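I have been putting off the bathroom cabinet since January. Every morning I opened the door, something rolled out and hit the sink, and I shoved it back in and went to work. Then Jade Mellor came to stay for a weekend, opened it looking for a Band-Aid, and closed it again without a word. So, fine. Bins!

My whole system is color, and it comes from my old roommate Halfdan Kárason, who sorted everything he owned that way (even his soup). Yellow is for tall stuff. Red is for jars and tubs with lids. The big cream one is for whatever I haven't made up my mind about, and I'm only letting myself have the one.

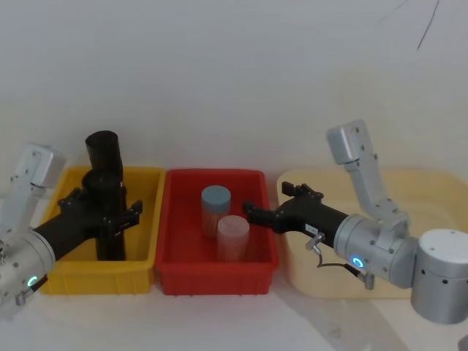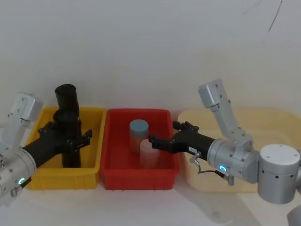 Tall things were the real problem in the cabinet. Anything narrow and upright tips over the second you reach past it, and then the next one goes, and there's your 7 a.m. crash. Standing them up in a bin with actual sides fixes most of that. I did try a drawer organizer from Eser first, which cost me 30 dollars and was too shallow for anything but cotton swabs – it lives in the kitchen now and holds tea bags.

Jars I'm pickier about. If I can't remember opening it, it goes. I threw out 12 of them, including a Hullach foot cream that had separated into two layers I didn't want to get to know. My rule is 2 jars per job, one open and one spare, and I've already broken it for hand cream.

Next up is the shelf under the sink, where I'm pretty sure there are 1,000 hair ties and one very old sponge. I'm giving myself until the end of the month.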